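Memance hand-held gripper kit - speaker notes
Review talk for the Wedlow automation group, January 2021

Slide 1. Opening
Good afternoon, and thank you for the invitation. I will speak slowly, and please stop me if a word is not clear. I have used the kit for 14 days in our small office at Lombardi. We bought it at the normal price, so I can say what I like.

Slide 2. What is in the offer
The standard kit has 2 hand-held grippers, the charging cable, a case and a license for the recording software. The spare pads are sold separately. I think this is a mistake in the offer, and I wrote this to the seller. They answered that it may change in May.

(Pause. Pass the first gripper around the room. Keep the second one on the desk.)

Slide 3. The task
Our customers pack mixed orders, and for this reason I did not test with wooden blocks. I took small household things with different surfaces and used an open carton as the target. You hold the tool, you close the jaws on one item, you put it in the box. It sounds easy. With soft bags it is not so easy, and I will come to this.
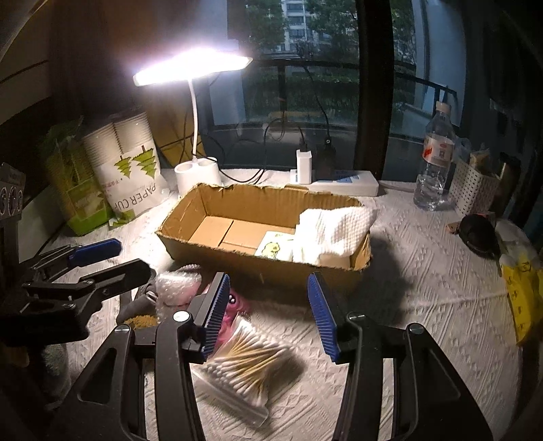

Packing task, carton in the center, cotton swabs between the open jaws.

Slide 4. What I want you to notice
Look first at the blue pads. They have ribs, and the ribs are the reason I prefer this model to the older Hoto tool we had before. A zip bag has almost no stiff edge to hold. With the Hoto I lost the bag many times. With this one I learned to take it across the middle, where the swabs give some resistance.

The waffle cloth in the box is a different case. Cloth is forgiving - you can take it badly and it still comes with you. Do not judge any gripper by cloth only.

Slide 5. Weak points
The linkage is wide. When the jaws are open, the arms can touch the things next to the one you want, so on a full table you must plan your way in. Also my wrist was tired after a long session. The manual says nothing about rest, and I would like one page on it.

(If somebody asks about the price, show the last slide. Do not discuss discounts.)

Slide 6. Would I buy it again
Yes, for training work and for trying out a packing job before you pay for a full robot cell. For daily production, no. The 2 grippers should also be easier to tell apart - I put colored tape on the handle of mine.

Questions. Leave time for the people at the back, and repeat each question into the microphone.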